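Operators in Drerkdale teach a two-armed robot to keep a tool board in order

The training hall of Gellness in Drerkdale opened its doors to visitors in January, and most of them stopped at the same bench. A robot with two arms was putting hand tools back on a pegboard, guided from a desk by a person holding two control handles. The firm wants the robot to learn the job from these guided runs, and later to do it alone.

"We tried first to write down the movements as a program," said Volker Heitmann, who leads the project. "For one pair of pliers it was possible. After we changed the hook, we had to start again. So now we show it, and we show it many times."

Each guided run is called a demonstration. The operator moves the two handles, the arms of the robot follow, and the system stores the camera pictures together with the position of every joint and the opening of the grippers. A model is then trained on the stored runs. The plan for the tool board asks for 200 demonstrations, and 129 of them were accepted by the time of the visit. The others are expected before the spring.

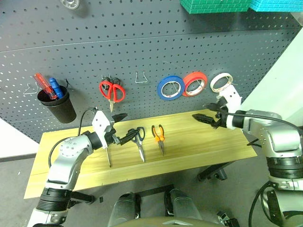
Scissors and needle-nose pliers on the bench, with the grippers of the robot on both sides. Three rolls of tape hang on the board.

The task sounds small. A few tools lie on the bench, and the operator must bring them back to the board, to a hook or to the cup for the screwdrivers. Thenmozhi Rai, who has done the largest part of the demonstrations, says that the hook is the difficult place. The handle of the tool must come over the wire from the front, and the operator sees it only on a screen, from the camera at the head of the robot. When the arm itself covers the hook, she has to move it away, look, and come back.

"In the first week I was holding my breath on every hook," she said. "My shoulders were hurting in the evening. Now I work 40 minutes and then I give the handles to Charoen."

Charoen Siriwan came to the team from the repair shop of the same company. He explained that a slow run is not a bad run, but a run with hesitation is. If the operator stops in the middle of the air to think, the model can learn to stop there too. For this reason the two operators agree on the order of the tools before they begin, and they throw away every run in which one of them changed the plan. In January, 26 runs were removed in this way.

They also change the start on purpose. The tools are placed in different combinations, sometimes nearer to the edge, sometimes closer together, and it is not always the same tools which are on the bench. A model that has seen only one arrangement will usually fail on the second one, Siriwan said, and he has seen this happen with an earlier task, the folding of cardboard trays.

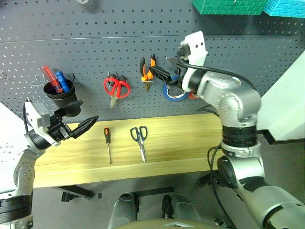 Another arrangement of the same task: an orange-and-black screwdriver and the blue-handled scissors are on the bench, and the pliers hang on the board.

The control handles were developed together with Sembiring, a small workshop for mechanical parts. The first version was heavy and the operators complained about their wrists. The present one is lighter and has a trigger for each gripper, with a soft spring, so that the operator can close the fingers a little or completely. What the handles do not give is a feeling of the force. Rocío Valdebenito, the engineer responsible for the grippers, would like to add it this year, because thin handles can slip out of the fingers and the operator notices it late. She showed the visitors a prototype with a small vibrating motor, which for the moment works only on the left side.

Not everybody in the hall was convinced. Thịnh Phùng, who plans production lines for the furniture maker Zarosden, asked how many demonstrations would be needed for a board with other tools. Heitmann answered that he does not know yet. He hopes that a part of the old runs can be used again, and the team will test this with a second board after the first model is ready. Phùng said he would come again when the robot can do the work with the operator out of the room.

The first test without an operator is planned for April. Until then the demonstrations continue in two shifts, from 8 in the morning until 4 in the afternoon. Visits are possible in the last hour of the second shift and should be arranged with the reception of Gellness in Drerkdale.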